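Clurilbridge opens second season of household movement recordings

November 9, 2021

Clurilbridge, the home robotics research company, has started a second season of recording everyday hand movements for its learning system, Bomow. The first season closed in September with 1673 usable recordings, every one of them made by a person wearing a sensor glove and handling ordinary things in an ordinary sitting room, kitchen or hallway.

Bomow learns by example. Nobody at Clurilbridge writes out a rule for how to grasp a mug or shake out a tea towel. The system is given a great many recordings of people doing it, and from those it works out what the fingers and wrist ought to be doing at each moment. The more varied the recordings, the better it copes with a cup or a table it has never met before.

"We are so pleased with how much came out of the first season," said Rocío Rengifo, who leads recording at Clurilbridge. "People move beautifully and they have no idea they're doing it. You ask someone to lift a bottle off a table and put it down again, and they'll do it ten times in ten slightly different ways - and every one of those is useful to us."

The glove follows the bending of the fingers. A patterned marker board fixed to the back of the hand lets a camera work out where the hand is in the room and which way it is turned. The two streams are then lined up in time, checked, and cut into short pieces with a label such as "pick up", "move" or "put down". Checking is still done by eye, and it takes longer than the recording does.

In all, 39 people took part in the first season. Most had never worn a sensor glove. Sessions began with a short practice spell so that wearers could get used to the feel of it, and the team learnt quickly to keep instructions brief. When people were told exactly how to hold something they went stiff, and the recordings looked like it. Now they are told what to do with the object and left to get on with it.

Furnished rooms were chosen over a laboratory bench from the start. Sofas are low, coffee tables are lower, and a person leaning forward from a soft seat reaches quite differently from someone standing at a counter. Early versions of Bomow, trained only on standing recordings, were poor at anything below knee height. Adding 781 seated recordings made a clear difference, and the new season will have a larger share of them.

There will be new objects too. Bottles, cans and cloths stay on the list, cloths above all, as they never lie the same way twice and Bomow still finds them hard. Joining them are zips, spectacles cases, jar lids and paper bags. Left-handed wearers will be recorded in greater numbers, after the first season turned out to lean heavily to the right.

Hemitberg, which runs the storage and labelling side of the work, has rebuilt its checking tool for the season. Reviewers can now play the glove readings and the camera view side by side and flag a slip in one click. The two companies have also agreed a shared list of labels, so a "put down" means the same thing in both offices, something that caused a fair amount of rework last time round.

A set of the first season's recordings will be released to university groups free of charge once faces have been blurred. Requests can be sent to the Clurilbridge research desk, and groups with their own glove recordings are warmly invited to get in touch about swapping notes.

About Clurilbridge
Clurilbridge studies how machines can learn household tasks from people. Its work on Bomow is carried out with Hemitberg and with support from the Nasution research fund.

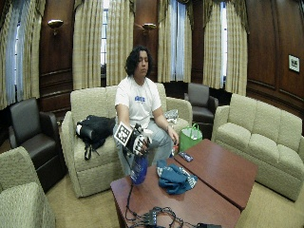

Danai Sfakianakis said she was glad to see cloths kept on the list and hoped the released set would include the failed attempts as well, as a dropped towel can teach a system plenty and those recordings are usually the first to be thrown away.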